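Two Weeks With the Grolter Headphones

I finally caved and bought the Grolter noise-canceling headphones (the gray ones, they were out of blue). My old pair had tape on the headband and one side kept cutting out on calls, so it was time!

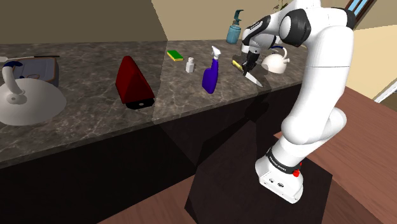
Battery life

The box promises 24 hours and I'm getting close to that, even with noise canceling on all day. I charged them once the first week and twice the second, mostly because I left them playing rain sounds overnight. My fault.

Sound and comfort

Music sounds great, a little heavy on the bass until you open the app and pull it down. They're light too. I wore them for 4 hours on the train in July heat and my ears were warm but not sore. Jarmo tried them on over his glasses and gave them back after one song, so maybe borrow a pair first if you wear frames.

The app, ugh

It wanted an account, then my location, then it logged me out during an update and forgot my settings. Kerttu says hers has never done that, lucky her. Switching between 2 devices works fine once they're paired, but pairing my laptop took three tries and a restart.

I'm keeping them. If anyone knows how to turn off the voice that says "connected" every single time, please leave a comment!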